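4.2 Line choice on familiar and unfamiliar trails

The second part of the study looked at how riders pick a line when they already know the trail. We used the Brimstead course, a hillside descent with 4 timed segments, and logged 1,376 corner entries over the September sessions. Riders did each segment twice, once on a hardtail and once on a full-suspension bike, with the order swapped for half of the group. Entry speed came from a wheel sensor and line position from tape markers placed across the trail – the same method Zarei used in his earlier work at Wakine.

Riders who knew the course braked later and stayed closer to the outside marker. The gap was largest in the two rooty corners near the top, where new riders tended to slow down well before the turn. Bike type made less difference than we expected. Some 40 entries had to be dropped because a marker had been knocked over.

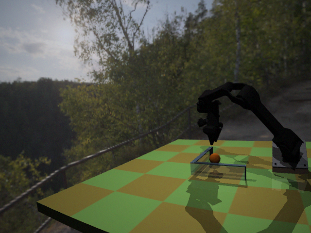
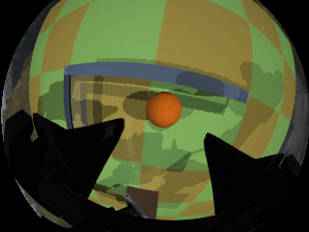 Figure 2. Two views of a checkered surface, rendered.

Marker spacing was the main source of error in the line position data. On the steeper segments the tape strips were hard to set at even distances, and two riders passing the same point could be given different positions. A regular grid makes this easier to judge: the squares in Figure 2 are all one pattern, yet in the second view the grid lines bend outward toward the edges. Positions near the outer marker should be read with the same caution – a small shift there may come from the viewing angle alone. We therefore report the outside line as a band of values for each corner, and leave single positions to the appendix.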